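Handling of Mixed Goods – Lecture 6 notes
Failure case: the Dotdale picking trial
W. Hagedorn, 21 Sep 2018

Read with the grasp planning notes from last week. You will need the definitions of contact loss and slip.

6.1 Background
The trial used a two-finger gripper on unsorted retail packs: boxes, bottles, pouches and seed packets, heaped on a soft surface. Closing force was fixed for all items. Jaw position was logged every 30 ms and motor current every 2 ms.

6.2 The fault
During one run the controller reported a good grasp on a thin packet. The jaws had closed on a fold of the blanket underneath. Motor current rose as it would for a firm object, the grasp flag was set, and the lift began. The cloth came up with the load and the neighbouring packs slid off. The force limit did not trip – it was set for rigid contact, and cloth takes up load slowly.
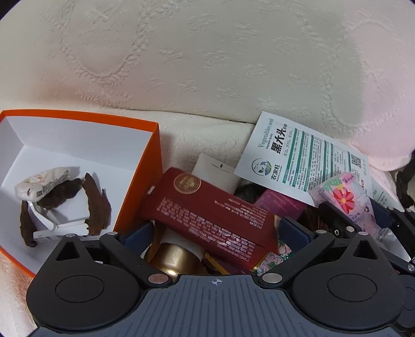 The log shows the current crossing its threshold 200 ms before the jaws stopped moving. A rigid pack gives both events almost together. The gap was recorded but no part of the software compared the two signals, so the operator at Flirkcombe saw a normal status line until the stop button was pressed.

6.3 Corrective measures
Grasp flag now requires current and jaw speed to agree. Lift is held at low speed until the load reading settles. Force limit is chosen by item class.

The fingertip clearance check was left as it was. Whether it should have been is open – see problem 2.

6.4 Reading
Vaher report, sections on soft contact. The Posau data are on the course page under January.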